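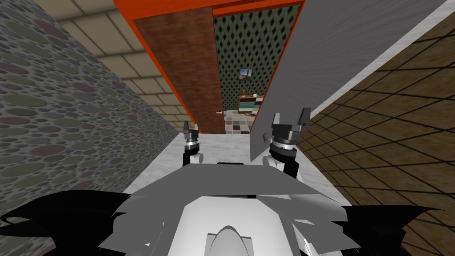
October, a little after 4 in the morning

Can't sleep again, so I'm writing this at the kitchen table with the little lamp on and a bowl of cereal I didn't really want. The starter is sitting next to me in its jar and it smells like nail polish remover. I fed it before bed and I'm choosing to believe it's just sulking.

So, the bread. I signed up for a table at the Skakby harvest market back in the summer, when October felt like it belonged to somebody else, and I told them fifteen loaves. Fifteen! I have never baked more than four in one day in my life, and one of those four was a brick that I cut up for croutons. My oven fits two at a time if I turn the pots so the handles don't bump. I did the math on the back of the gas bill and it comes out to most of a night and part of a morning, and that's if nothing goes wrong, and something always goes wrong (see: the time I forgot the salt and didn't find out until everyone was chewing).

Yesterday I drove over to the mill at Nurnholm for flour. I love that drive. The maples along the river road have gone that crazy orange and there was fog sitting in all the low fields, and I had the window down even though it was freezing. I bought way more than I meant to. They had the dark rye back in stock, the coarse kind, and I can't be trusted around it. Now there are sacks in the hall closet, on top of my boots, and I'll be finding flour in my socks until spring.

Test bake last night was 800 grams of dough per loaf, which looked skimpy in the basket but puffed up really nicely. The crust sang when it came out! I stood there in my oven mitts listening to it crackle like an idiot and I was so happy. The crumb was a little tight at the bottom, though. I think I rushed the second rise. The kitchen gets so cold now, and I keep using my summer timing out of pure habit. Going to try the dough in the oven with just the light on and see if that wakes it up.

I had dinner with my sister at Prasertsri afterward and brought her half a loaf in a paper bag like some kind of bread smuggler. She ate a slice in the car, plain, no butter, and asked for another one. She also said I should charge more than I was planning to, and I got all squirmy about it. I don't know how to put a price on it. If I counted the hours I'd have to ask so much that I'd be bringing all of them home again.

Other things I need to remember: paper bags, change for the cash box, the blue tablecloth (it's at Mom's, I think, unless she gave it away), and string for the tags. Also call about the car. It's making the noise again.

I had the Valance record on while I was shaping and now I've got the slow song from side two stuck in my head, just the one line, over and over.

Okay, I just looked at the jar and there are bubbles. Tiny ones along the side. I'm going to give it another spoonful of rye and go back to bed.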